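Dureza del agua en el piso nuevo: primeras medidas

Apr 18, 2018

El hervidor acumulaba una costra blanca cada pocos días, así que en febrero compré un kit de valoración por gotas y un conductímetro de bolsillo Gromard. Apunto los resultados por si le sirven a alguien del barrio.

Método

Muestra de 5 ml del grifo de la cocina, tras dejar correr el agua dos minutos. Indicador, agitar y añadir reactivo gota a gota hasta el viraje de rojo a azul. El viraje es gradual; doy por bueno el primer azul sin restos violáceos.

Resultados

Dureza total: 275 mg/l como carbonato cálcico. Conductividad: 415 µS/cm por la mañana, algo menos por la noche. Leonie Quinlan, que vive dos portales más abajo, repitió la valoración con mi kit y obtuvo el mismo valor, lo que descarta -- en principio -- un problema de mi instalación.

El contador marcaba 2.629 litros al montar la jarra filtrante. Lo anoto para calcular el consumo hasta el cambio de cartucho.

Efecto en el café y el té

Con agua del grifo el té negro forma película en la superficie. Con agua filtrada desaparece casi por completo. En el café el cambio es menor: menos amargor, cuerpo parecido. No he hecho cata a ciegas.

La mesa donde suelo tomarlo, con el posavasos rojo oscuro y la taza negra de siempre:

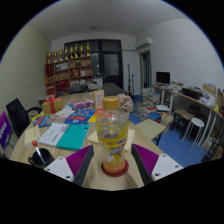
Pendiente

Medir la alcalinidad por separado, porque la dureza sola no predice bien la incrustación. También quiero repetir la serie con el agua del termo: Tatsuya Kinoshita sostiene en los comentarios de la entrada anterior que a 60 grados ya precipita una parte apreciable. El kit da para 4 valoraciones más antes de pedir reactivo.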